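# 손목으로 가르치는 시간

*시뮬레이터 속 로봇 팔에게 블록 다루기를 보여 주며 보낸 사흘*

2026년 10월 25일

첫 시연은 11초 만에 망했다. 블록을 집으러 내려가던 로봇 팔이 블록 옆구리를 툭 쳤고, 블록은 탁자 위를 미끄러져 손이 닿지 않을 곳까지 가 버렸다. 나는 조종간을 쥔 채로 "어어어" 하고 소리를 냈다. 화면 속 블록한테 돌아오라고 부르는 꼴이었는데, 옆자리에서 하리시 셍가르(Harish Sengar)가 웃으면서 초기화 버튼을 눌렀다. 블록이 새 자리에 나타났다.

"괜찮아요. 방금 그건 저장 안 합니다. 다시요."

그 "다시요"를 나는 사흘 동안 정말 많이 들었다. 그런데 이상하게도 한 번도 싫지가 않았다!

지난 9월, 나는 로봇 원격 시연 교육 과정인 '그로르카니아(Grorkania)'에 참가했다. 시뮬레이션 소프트웨어를 만드는 플리르누스(Plirnus)와 조종 장치를 만드는 서스태치(Sustach)가 함께 여는 3일짜리 과정이다. 로봇을 전공하지 않은 사람도 신청할 수 있다는 안내문 한 줄에 홀려서 신청서를 냈고, 직업란에는 '잡지 기자'라고 썼고, 경험란에는 '인형뽑기'라고 썼다. 붙었다. 나중에 들으니 경험란을 재미있게 읽었다고 한다.

## 말로 하면 어려운 일

블록을 집어서 다른 블록 위에 올려놓는 일을 말로 설명해 보자. 손을 블록 위로 가져간다. 어느 정도 위로? 손가락을 벌린다. 얼마나? 내려간다. 얼마나 천천히, 어디까지? 잡는다. 얼마나 세게? 여기까지만 해도 벌써 숨이 찬데, 블록이 살짝 돌아가 있으면 처음부터 이야기를 다시 해야 한다.

그런데 사람은 이걸 그냥 한다. 커피를 마시면서도 하고, 전화를 하면서도 한다. 그래서 요즘 로봇을 가르치는 사람들은 설명을 줄이고 직접 보여 주는 쪽을 택하곤 한다. 사람이 로봇 팔을 붙잡고 움직이거나 멀리서 조종해서 일을 해내고, 그동안 관절 각도와 집게가 벌어진 정도, 카메라에 잡힌 화면을 통째로 기록한다. 기록이 쌓이면 학습 프로그램이 그걸 보고 '이런 장면에서는 이렇게 움직이는구나' 하는 감을 익힌다. 견습생이 어깨너머로 배우는 것과 닮았다고 생각하면 편하다.

직접 팔을 잡고 움직이는 쪽은 감촉이 좋다. 교육 첫날 오전에 잠깐 해 봤는데, 로봇 팔이 힘을 풀고 내 손에 끌려오는 느낌이 꼭 자전거를 옆에서 밀어 주는 것 같았다. 묵직한데 순순하다. 다만 이렇게 하면 내 팔과 몸이 자꾸 카메라를 가린다. 로봇이 나중에 혼자 일할 때는 내 팔뚝이 화면에 없을 테니, 배울 때 본 풍경과 일할 때 보는 풍경이 달라지는 셈이다.

원격 조종은 그 문제에서 자유롭다. 대신 손끝에 전해지는 게 적다. 내가 사흘 내내 씨름한 건 이쪽이었다.

## 손에 쥔 작은 팔

서스태치의 조종 장치는 책상에 고정하는 작은 로봇 팔처럼 생겼다. 관절 순서가 화면 속 로봇과 같아서, 내가 작은 팔을 굽히면 저쪽도 굽힌다. 끝에는 방아쇠 모양 손잡이가 달려 있고 그걸 당기면 집게가 닫힌다. 설명은 이게 끝이다. 정말로 여기까지 듣는 데 5분도 안 걸렸고, 그다음부터는 그냥 해 보라고 했다.

처음 몇 분은 황홀하다. 내가 손목을 까딱하면 저 크고 시커먼 팔이 따라서 까딱한다. 나는 블록은 쳐다보지도 않고 한참 인사만 시켰다. 오른쪽으로 꾸벅, 왼쪽으로 꾸벅. 같이 교육을 받던 치과기공사 한 분은 지휘를 하고 계셨다(무슨 곡이었는지는 끝내 알려 주지 않으셨다).

그러다 막상 블록을 집으려고 하면 갑자기 겸손해진다. 화면에는 깊이가 없다. 집게가 블록 바로 위에 있는 것 같아서 내려 보면 한 뼘 뒤에 가 있다. 그럴 때 쓰라고 시점을 바꾸는 발판 스위치가 있는데, 손과 눈과 발이 한꺼번에 바빠지니 처음 운전대를 잡았을 때 생각이 났다. 사이드미러를 보면 앞을 못 보고, 앞을 보면 기어를 못 넣던 그 시절!

셍가르는 그림자를 보라고 했다.

"집게를 보지 말고 그림자를 보세요. 그림자하고 집게가 만나는 데가 바닥이에요."

이 말 한마디로 내 성공률이 확 달라졌다. 탁자에 드리운 팔의 그림자는 내려갈수록 팔에 가까워진다. 둘 사이의 틈을 읽으면 높이가 보인다. 플리르누스 시뮬레이터에서 빛을 비스듬하게 놓은 설정을 고르면 그림자가 길게 늘어지는데, 교육생들은 하나같이 그 설정을 좋아했다. 머리 바로 위에서 빛이 떨어지는 설정은 다들 싫어했다. 그림자가 팔 밑에 숨어 버리니까.

## 타일 바닥의 방

우리가 일한 방은 실제로는 없는 방이다. 타일이 깔린 바닥, 아무것도 걸리지 않은 벽, 주황빛이 도는 갈색 탁자. 교육생들은 여기를 '린드그렌(Lindgren)'이라고 불렀다. 시뮬레이터의 방 목록에 그렇게 적혀 있다. 목록에는 다른 방도 많은데 초보자는 대개 여기서 시작한다. 가구라고는 탁자뿐이라 한눈팔 데가 없고, 첫날 오후쯤 되면 희한하게도 이 방에 정이 든다. 쉬는 시간에 "린드그렌 들어가실 분?" 하고 누가 물으면 우르르 일어났다.

과제는 작은 블록 두 개로 하는 것이었다. 푸른빛이 도는 회색 블록이 하나, 짙은 초록색 블록이 하나. 회색을 집어 초록 위에 올린다. 자리는 매번 조금씩 바뀐다. 둘 사이가 넓으면 쉽고, 좁으면 골치가 아프다. 집게 손가락이 들어갈 틈이 없으면 각도를 틀어서 들어가야 하고, 각도를 틀면 올려놓을 때 다시 풀어야 한다. 이 '틀었다 풀기'를 부드럽게 해내는 날이면 저녁밥이 맛있다.

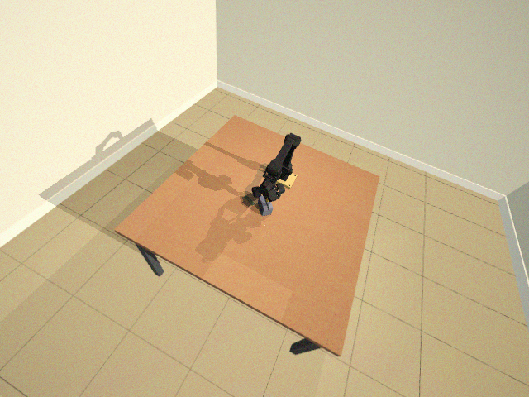

좁은 틈 앞에서 사람마다 수가 다르다는 게 내게는 가장 재미있었다. 치과기공사는 블록의 모서리를 먼저 살짝 밀어서 방향을 맞춘 다음 집었다. 물류 창고에서 일한다는 청년은 일단 높이 올라가서 손목을 완전히 돌려놓고 수직으로 쭉 내려왔다. 나는 처음엔 옆에서 슬금슬금 다가가는 버릇이 있었는데, 앞서 말했듯 그러다 블록을 자주 쳤다. 같은 일을 하는데도 궤적을 선으로 그려 놓으면 누구 것인지 알아볼 수 있었다. 글씨체 같았다. 둘째 날 아침에 셍가르가 전날 궤적을 화면에 띄우고 이름을 가린 채 맞혀 보라고 했는데, 내 것은 모두가 한 번에 맞혔다. 왜 그렇게 망설이냐는 말도 함께 들었다.

망설임은 이 일에서 꽤 중요한 문제다. 사람은 조종하다가 멈춰서 생각한다. 블록 위에서 잠깐, 내려놓기 전에 또 잠깐. 우리 머릿속에서야 그 시간이 꽉 차 있지만, 기록에는 '가만히 있음'만 남는다. 로봇은 그걸 보고 이 자리에서는 가만히 있는 거라고 배운다. 그러다 진짜로 멈춰 버리기도 한다. 교육 자료로 보여 준 예전 학습 결과 가운데 그런 게 있었는데, 로봇이 블록 바로 위까지 멋지게 가서는 그대로 하염없이 떠 있었다. 나는 그 로봇의 심정을 너무 잘 알 것 같았다.

그래서 생각은 시작 전에 하고, 시작했으면 흐르듯이 간다. 느려도 괜찮다. 느린 것과 멈춘 것은 다르다. 셍가르는 이 대목에서 서예 이야기를 꺼냈다. 붓이 종이에 닿은 채로 서 있으면 먹이 번진다고. 인도 출신인 그가 한국에서 일하며 동네 주민센터 서예반에 다닌다는 걸 그때 처음 알았고, 교육생들이 한참 그쪽으로 질문을 퍼붓는 바람에 오전 일정이 밀렸다.

## 실수도 가르친다

둘째 날 오후의 주제는 복구였다. 나는 이 시간이 제일 좋았다.

깨끗하게 성공한 시연만 잔뜩 모으면 어떻게 될까? 로봇은 일이 잘 풀릴 때의 풍경만 알게 된다. 집게가 조금 빗나가서 블록이 비스듬히 물리면, 배운 적 없는 풍경 앞에 혼자 서게 된다. 거기서 한 번 더 어긋나면 더 낯선 곳으로 간다. 작은 어긋남이 눈덩이처럼 커지는 것이다.

해법은 어긋난 자리에서 돌아오는 모습을 일부러 보여 주는 것이다. 살짝 빗나간 곳에서 시작해 바로잡고, 비스듬히 물린 블록을 내려놓았다가 다시 집는다. 여기서 주의할 점이 하나 있다. 빗나가는 순간까지 자랑스럽게 가르칠 필요는 없으니, 기록은 어긋난 상태가 된 다음부터 켠다. 옆 사람이 블록을 엉뚱하게 물려 놓고 "자, 받으세요" 하고 조종간을 넘기면 내가 수습하는 식으로 짝을 지어 연습했다.

이게 얼마나 신나던지! 물류 창고 청년은 문제를 내는 데 천재였다. 집게 끝에 블록 귀퉁이만 겨우 물려서, 조금만 흔들어도 떨어질 것 같은 상태로 넘겨준다. 나는 숨을 참고 탁자까지 내려간다. 방아쇠를 아주 조금 푼다. 블록이 탁자에 닿고, 스르륵 바로 선다. 그 순간에 뒤에서 박수가 나왔고, 나는 고개를 돌려 인사하다가 팔꿈치로 조종 장치를 건드려서 블록을 도로 넘어뜨렸다. 그것도 복구했다.

힘 조절 이야기도 해야겠다. 서스태치의 손잡이에는 작은 진동이 들어온다. 집게가 뭔가에 닿으면 손바닥이 간질간질하고, 더 세게 쥐면 떨림이 빨라진다. 진짜 촉감과는 한참 다른데 사람 뇌가 참 신통해서, 오후쯤 되니 나는 그 간지러움을 '블록의 단단함'으로 느끼고 있었다. 저녁에 숙소에서 컵라면 뚜껑을 누르는데 손바닥이 허전했다. 왜 안 떨리지?

## 320개의 손길

셋째 날은 수확의 날이다. 각자 목표는 100회. 교육생 전원의 기록을 합친 뒤 검수를 거쳐 학습에 넣는다.

100회라고 하면 지루할 것 같은데, 해 보면 묘한 리듬이 생긴다. 초기화, 살피기, 들어가기, 집기, 옮기기, 놓기, 물러나기. 물러나기를 빼먹으면 안 된다. 올려놓고 나서 기분이 좋아 바로 끝내 버리면 로봇은 블록을 놓은 뒤에 어떻게 빠져나와야 하는지를 모른다. 탑을 쌓고 나오다가 제 손으로 무너뜨리는 로봇이 된다. 나는 여기서 여러 번 지적을 받았다. 성질이 급한 사람은 여기서 티가 난다고 한다.

집중력은 생각보다 빨리 떨어진다. 어깨가 먼저 굳고, 그다음 눈이 마르고, 그러고 나면 궤적이 지저분해진다. 셍가르는 돌아다니면서 사람들 어깨를 유심히 봤다. 귀 쪽으로 올라간 어깨를 발견하면 가서 조종간을 조용히 뺏고 물을 쥐여 준다. 피곤한 사람의 시연은 피곤한 로봇을 만든다는 게 그의 지론이다. 오후에 내 것도 한 번 뺏겼다.

검수는 냉정했다. 흔들린 것, 멈춘 것, 카메라 밖으로 나간 것, 우연히 성공한 것을 골라낸다. 우연히 성공한 것까지 빼는 게 처음엔 아까웠다. 블록을 떨어뜨렸는데 마침 아래 블록 위에 딱 얹힌, 내 평생의 명장면이 하나 있었다. 다 같이 환호하며 돌려 보고, 지웠다. 로봇이 그걸 따라 하면 큰일이다.

그렇게 남은 게 320개였다. 남은 기록을 한 화면에 겹쳐 틀어 주는데, 수많은 팔이 투명하게 포개져서 저마다의 버릇대로 움직였다. 곧장 내려오는 팔, 빙 돌아가는 팔, 모서리를 슬쩍 미는 팔. 그중에 조심조심 다가가는 팔이 보이길래 속으로 반가웠다. 저건 나다.

## 혼자 움직이는 팔

학습은 밤새 돌아간다고 했다. 과정은 사흘째 저녁에 끝나지만 원하는 사람은 다음 날 오전에 들러 결과를 볼 수 있었고, 빠진 사람이 없었다. 치과기공사는 기차 시간까지 미뤘다.

린드그렌의 탁자 위에 팔이 서 있고, 이번에는 조종간을 쥔 사람이 없다. 셍가르가 시작을 눌렀다. 팔이 움직였다. 위로 올라가서 손목을 돌리고, 내려온다. 블록에 닿기 직전에 속도가 줄었다. 그 줄어드는 모양이 너무 사람 같아서 등골이 서늘하고 동시에 웃음이 났다. 집게가 닫히고, 회색 블록이 들리고, 초록 블록 위로 간다. 약간 기우뚱하다가 놓는다. 물러난다. 제대로, 천천히 물러난다!

다들 소리를 질렀다. 창고 청년은 제자리에서 뛰었다.

물론 매번 되지는 않았다. 두 블록이 바짝 붙은 배치에서는 헛집기를 되풀이했고, 빛을 머리 위로 옮기니 눈에 띄게 서툴러졌다. 우리가 비스듬한 빛을 편애해서 그 설정으로만 시연을 잔뜩 남긴 탓이라는 설명을 듣고 교육생들이 일제히 서로를 쳐다봤다. 우리가 그림자를 보고 높이를 읽었듯이 이 로봇도 그림자에 기대는 버릇이 들었을지 모른다고 했다. 확인하려면 실험을 더 해야 하고, 셍가르는 다음 기수부터 조명을 무작위로 바꾸겠다고 메모했다. 다음 기수 여러분께는 미리 사과를 드린다.

그런데 한 번은 이런 일이 있었다. 로봇이 블록을 비스듬히 물었다. 전날까지 우리가 그렇게나 많이 주고받은 그 상태였다. 팔이 잠깐 느려지더니 도로 내려갔다. 블록을 탁자에 놓고, 집게를 조금 열고, 각도를 고쳐 다시 집었다. 아까 한꺼번에 소리를 지르던 사람들이 이번에는 조용했다. 저건 누가 가르친 걸까? 청년의 문제였을 수도, 내 수습이었을 수도, 여럿이 섞였을 수도 있다. 프로그램 안에서는 이미 나눌 수 없게 뭉쳐 있다고 한다.

## 가상의 방에서 진짜 탁자로

블록 두 개 쌓는 걸로 뭘 하느냐고 묻는 사람도 있을 것이다. 나도 물어봤다. 셍가르는 블록은 음계 연습 같은 것이라고 했다. 집고, 옮기고, 맞추고, 놓는 동작은 부품 조립에도 들어 있고 상자 정리에도 들어 있다. 시뮬레이터에서는 떨어뜨려도 깨지는 게 없고 손가락을 다칠 사람도 없으니 초보자가 마음껏 틀려 볼 수 있다. 초기화 버튼 하나로 탁자가 정리되는 것도 엄청난 사치다. 실제 탁자에서는 블록이 구르면 누군가 책상 밑으로 기어 들어가야 한다.

대신 가상의 블록은 너무 착하다. 표면이 닳지도 않고, 먼지도 안 묻고, 케이블이 팔에 걸리는 일도 없다. 가상에서 배운 것을 실제로 옮기면 어딘가에서 꼭 삐끗한다. 그래서 과정의 다음 단계에서는 시뮬레이터 기록에 실제 로봇의 기록을 섞는다. 마찰을 바꾸고, 색을 바꾸고, 방도 바꾼다. 린드그렌을 떠나는 것이다. 그 단계의 교육생들은 벽지가 요란한 방에서 일한다던데, 화면만 슬쩍 봤는데도 눈이 어지러웠다.

배워 보고 싶은 독자를 위해 몇 가지 적어 둔다.

- 조종 경험은 없어도 된다. 악기나 바느질, 미용처럼 손을 쓰는 일을 해 본 사람이 빨리 느는 편이라고 한다. 인형뽑기는 도움이 안 됐다.
- 의자 높이를 먼저 맞출 것. 팔꿈치가 책상보다 낮으면 첫날 저녁에 후회한다.
- 안경을 쓴다면 모니터 거리에 맞는 것으로 챙긴다.
- 왼손잡이용 조종 장치도 있지만 수가 적으니 신청할 때 적어 내야 한다.
- 남의 시연을 많이 본다. 쉬는 시간에 옆자리 화면을 구경하면서 배운 게 강의에서 배운 것만큼 됐다.

집에 돌아온 뒤로 나는 내 손을 자주 본다. 냉장고에서 달걀을 꺼낼 때 손가락이 닿기 전에 미리 벌어지는 것, 컵을 내려놓기 직전에 속도가 줄어드는 것. 수십 년을 해 온 일인데 처음 보는 것 같다. 달걀 하나를 꺼내면서 '들어가기, 집기, 물러나기' 하고 중얼거리다가 가족에게 들켰고, 설명하려고 식탁에서 시범까지 보였다. 젓가락통을 초록 블록 삼고 후추통을 회색 블록 삼았는데, 다들 꽤 진지하게 따라 했다.

며칠 전에는 셍가르에게서 짧은 메일이 왔다. 조명을 무작위로 바꾼 새 기수의 시연이 들어오기 시작했고, 머리 위 조명에서 다들 고생하고 있다고 했다. 중급 과정 신청서가 첨부돼 있었다. 경험란에 이번에는 뭐라고 쓸지 고민하다가 '블록 복구'라고 적어 보냈다.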